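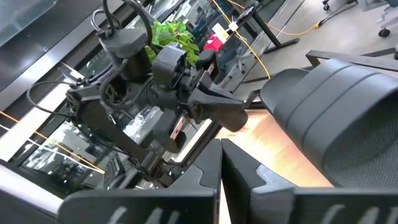 Why didn't it just stop? A student in the back row asked me that, and I've opened this chapter with it ever since, because it's the right question and I didn't have a good answer.

Chapter 6. When Two Arms Share a Table

So let me tell you about the Clurkatcombe fault. I was helping out at Halier that September, and we had two arms working side by side, each with its own controller. Each one knew exactly where it was. Neither had a clue about the other! At cycle 2995 the left arm reached across, the right arm was already there, and the two grippers locked together – both motors still pushing.

The log showed 447 warnings before anybody hit the red button. Every one of them said "position error," and we'd set the limit so loose (my doing, I'm afraid) that a warning was all we got. The arm thought it was a bit late and kept trying harder.

In this chapter we'll go through that log line by line, then work out a stop rule that would have caught it. You'll need the force limits from Chapter 5 and about 70 minutes. Start with the first warning – what did the left arm believe at that moment?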